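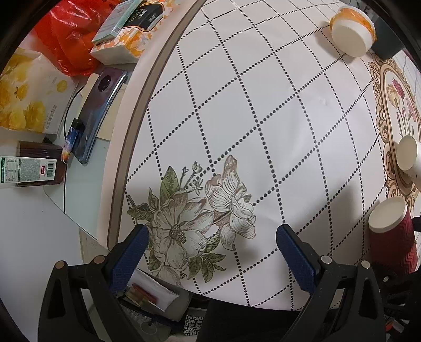

Abb. 4: Einzelbild aus der Teilmenge »Periodische Unterlagen«. Das Punktgitter der Tischdecke ist über weite Teile der Auflage sichtbar, das Blumenmotiv links unten durchbricht die Periodizität. Beide Backen sind geöffnet.

4.3 Lagebestimmung über periodisch gemusterten Unterlagen

Die Trajektorie des handgeführten Greifers wird in der Varnen-Pipeline aus den Bildern der am Werkzeug befestigten Kamera und den Messwerten der Inertialsensorik rekonstruiert. In der Grundkonfiguration (Abschnitt 3.2) geschieht dies durch Zuordnung lokaler Bildmerkmale zwischen Schlüsselbildern und anschließende Bündelausgleichung. Das Verfahren setzt voraus, dass ein Merkmal in seiner Umgebung hinreichend eindeutig ist. Auf gemusterten Tischdecken ist diese Voraussetzung verletzt: Die Deskriptoren benachbarter Gitterpunkte unterscheiden sich nur durch Rauschen und Perspektive, und eine Zuordnung, die um genau eine Masche versetzt ist, erreicht nahezu denselben Konsens wie die richtige.

Abb. 4 enthält beide Anteile in einem Bild. Die schwarzen Punkte bilden ein großmaschiges Rautengitter, dessen Maschen nach rechts oben hin kleiner werden. Aus diesem Gradienten lässt sich die Neigung der Kamera gegen die Tischebene schätzen, die Verschiebung innerhalb der Ebene dagegen nur modulo der Gitterkonstante. Eindeutige Merkmale liefern der Blumenstrauß links unten, der bedruckte ornamentale Rahmen am rechten Rand und die Tischkante mit ihrer abgerundeten Ecke. Die Becher und Behälter auf der rechten Seite sind ebenfalls merkmalsreich, dürfen aber nicht ohne Prüfung als ortsfest angenommen werden, da sie in vielen Sequenzen selbst manipuliert werden.

4.3.1 Fehlerbild

Der Gittersprung ist in der rekonstruierten Trajektorie schwer zu erkennen. Der Rückprojektionsfehler bleibt klein, weil die versetzte Lösung in sich konsistent ist. Auch die Inertialmessung schließt ihn nicht zuverlässig aus: Bei langsamer Annäherung an ein Objekt liegt eine Verschiebung um eine Masche zwischen zwei Schlüsselbildern noch innerhalb der Unsicherheit der doppelt integrierten Beschleunigung. Für das Training einer Greifstrategie ist der Fehler trotzdem gravierend. Die Relativbewegung kurz vor dem Schließen der Backen wird um einen konstanten Betrag verfälscht, und die Strategie lernt einen seitlichen Versatz, der im Bild keine Entsprechung hat.

Wir unterscheiden drei Ausprägungen. Beim einfachen Sprung wechselt die Lösung einmal und bleibt auf dem neuen Gitterplatz. Beim Pendeln wechselt sie zwischen benachbarten Plätzen, was sich als Rauschen mit zweigipfliger Verteilung äußert. Beim verdeckten Sprung fällt der Wechsel in eine Phase, in der Hand oder Objekt den Großteil der Unterlage verdecken; dieser Fall ist mit rein lokalen Kriterien nicht auffindbar.

4.3.2 Gewichtung der Merkmale

Für jedes Merkmal i wird ein Eindeutigkeitsmaß u(i) bestimmt. Dazu wird der Deskriptor mit allen Deskriptoren desselben Bildes verglichen, deren Abstand in der entzerrten Tischebene einen Mindestradius r überschreitet. Mit d1(i) als kleinstem dort gefundenen Deskriptorabstand und s als robuster Skala der Deskriptorabstände bei korrekter Zuordnung setzen wir

u(i) = 1 – exp(–d1(i)² / s²).

Ein Gitterpunkt, der an anderer Stelle einen nahezu identischen Partner besitzt, erhält damit ein Gewicht nahe null, ein Blütenrand ein Gewicht nahe eins. Der Radius r ist nötig, damit mehrfach detektierte Punkte derselben Struktur sich nicht gegenseitig entwerten.

Die Gewichte gehen an zwei Stellen ein. Bei der Hypothesenbildung werden Minimalstichproben proportional zu u(i) gezogen, sodass eine Ausgangslösung bevorzugt auf den unregelmäßigen Bereichen beruht. In der Ausgleichung wird u(i) dagegen nur bis zur ersten Konvergenz verwendet. Danach werden die Gitterpunkte mit vollem Gewicht wieder zugelassen, sofern ihre Zuordnung mit der Ausgangslösung innerhalb einer halben Masche übereinstimmt. Die zweite Stufe ist für die Genauigkeit wesentlich: Die Gitterpunkte sind scharf, kontrastreich und über die Fläche verteilt, während sich die eindeutigen Merkmale oft in einer Bildecke häufen. In Abb. 4 liegen Bouquet und Rahmenmotiv zwar auf verschiedenen Seiten, der Bereich dazwischen ist jedoch fast ausschließlich mit Punkten belegt.

4.3.3 Maskierung des Werkzeugs

Die Greiferbacken bewegen sich mit der Kamera und müssen aus der Zuordnung ausgeschlossen werden. Beim verwendeten Werkzeug der Baureihe Fehr betrifft dies die schwarzen Gestänge mit ihren Aussparungen, die blauen strukturierten Greifpads und die metallischen Gelenkstifte. Gerade die Stifte erzeugen stabile Merkmale, die bei stehender Öffnungsweite im Bild ruhen und eine unbewegte Kamera vortäuschen. Eine feste Maske reicht nicht aus, da sich die Lage der Pads mit dem Öffnungswinkel ändert. Wir verwenden deshalb eine Maske, die aus dem kinematischen Modell des Gestänges und der gemessenen Öffnungsweite für jedes Bild berechnet und um einen Sicherheitsrand erweitert wird.

Durch die Aussparungen hindurch kann die Unterlage sichtbar sein. Diese Bereiche bleiben maskiert. Versuche mit einer genaueren, die Öffnungen freigebenden Maske brachten keine zusätzlichen verwertbaren Zuordnungen, wohl aber einzelne Fehlzuordnungen an den Innenkanten.

Weiche Schlagschatten, wie der in Abb. 4 oberhalb der rechten Backe liegende, werden nicht maskiert. Der Kontrast der Punkte gegen den weißen Stoff bleibt im Schatten für die Detektion ausreichend. Der Schattenrand selbst ist zu flach, um Merkmale auszulösen.

4.3.4 Verankerung an der Tischkante

Ist keine ausreichende Zahl eindeutiger Merkmale vorhanden, wird die Tischkante als zusätzliche Bedingung herangezogen. Detektiert wird die Kante in der entzerrten Ansicht als Geradenstück mit optionalem Bogen an der Ecke. Eine einzelne gerade Kante legt die Verschiebung nur senkrecht zu ihrem Verlauf fest und beseitigt die Mehrdeutigkeit damit in einer Richtung. Erst mit einer Ecke sind beide Richtungen bestimmt. Bei einem abgerundeten Eckverlauf verwenden wir den Mittelpunkt des angepassten Kreisbogens als Ankerpunkt; der Schnittpunkt der verlängerten Geraden erwies sich als empfindlicher gegen Restfehler der Linsenentzerrung.

Ein Sonderfall sind Decken, die während der Demonstration verrutschen. Druckmotiv und Tischkante widersprechen sich dann. Die Pipeline entscheidet diesen Konflikt nicht, sondern teilt die Sequenz am Zeitpunkt des Widerspruchs und behandelt beide Teile getrennt.

4.3.5 Ergebnisse

Die Auswertung umfasst 1.134 Sequenzen aus 12 Haushalten, aufgenommen am Standort Sevbridge und in dessen Umgebung. Als Referenz dient eine von R. Vachon manuell korrigierte Trajektorie, bei der Gittersprünge anhand der Druckmotive bildweise geprüft wurden. Verglichen wurden die Grundkonfiguration, die Gewichtung nach Abschnitt 4.3.2 sowie deren Kombination mit der Kantenverankerung (im Folgenden Jolell genannt).

Mit Jolell verbleiben 17 Sequenzen mit mindestens einem Gittersprung. In allen verbleibenden Fällen war über einen längeren Abschnitt weder ein unregelmäßiges Motiv noch eine Ecke sichtbar. Zwei dieser Sequenzen zeigen Pendeln, die übrigen einen einfachen oder verdeckten Sprung. Die Gewichtung ohne Kantenverankerung beseitigt die meisten einfachen Sprünge, verändert die Zahl der verdeckten aber kaum. Dies entspricht der Erwartung: Nach einer starken Verdeckung fehlt der Ausgleichung zunächst der Bezug, und das erste wieder sichtbare Gebiet ist bei Griffen in Tischmitte häufig reines Gitter.

Auf nicht periodischen Unterlagen liefern Grundkonfiguration und Jolell gleichwertige Ergebnisse. Das Eindeutigkeitsmaß ist dort für fast alle Merkmale hoch, sodass sich die Stichprobenziehung nur wenig ändert. Der zusätzliche Rechenaufwand entsteht überwiegend beim bildinternen Deskriptorvergleich und lässt sich durch dessen Beschränkung auf Schlüsselbilder begrenzen.

4.3.6 Einschränkungen

Das Verfahren setzt eine ebene Unterlage voraus. Falten im Stoff verschieben Gitterpunkte lokal und führen dazu, dass sie in der zweiten Stufe verworfen werden; bei starker Faltenbildung bleiben zu wenige übrig, um die Genauigkeit der Ausgleichung zu halten. Ungeklärt ist ferner der Umgang mit Decken, deren Druckmotiv sich selbst in größerem Abstand wiederholt. Ein Bouquet wäre dann innerhalb eines Bildes eindeutig, über die gesamte Tischfläche jedoch nicht. Das Maß u(i) erfasst diesen Fall in der vorliegenden Form nicht, da es ausschließlich bildintern berechnet wird. Eine Erweiterung auf die bereits kartierte Umgebung wird in Abschnitt 6 diskutiert.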